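Memory swaps at the Sotano bench

Quick one from the Nivent refurb floor, writing between shifts. The arm is on the old desktops now. 2,193 towers in the backlog at the start of February, 1,733 left. Gripper does the close-in stuff down by the processor and the memory slots, we do the rest.

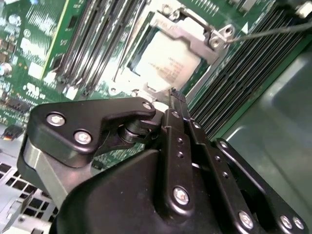 What changes for you

Side panels still come off by hand. Tower goes down flat, open side up, then hands out.

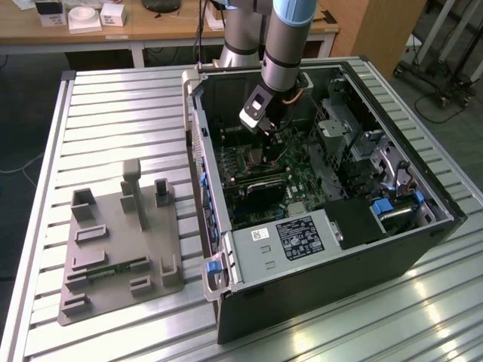
Sore thumbs were the big complaint in the Shabalala survey, and thats mostly why we pushed for this. Fewer clips to press all day. New chore tho -- somebody has to keep the gray fixture plate next to the tower in order, strips seated in their holders, before the arm is started. Takes practice. Training is paid, ask the Neltano desk.
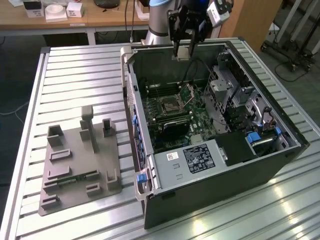 Issue 80, page 2

No jobs cut, we asked twice and got it in writting. Next swap list goes up at 3 pm.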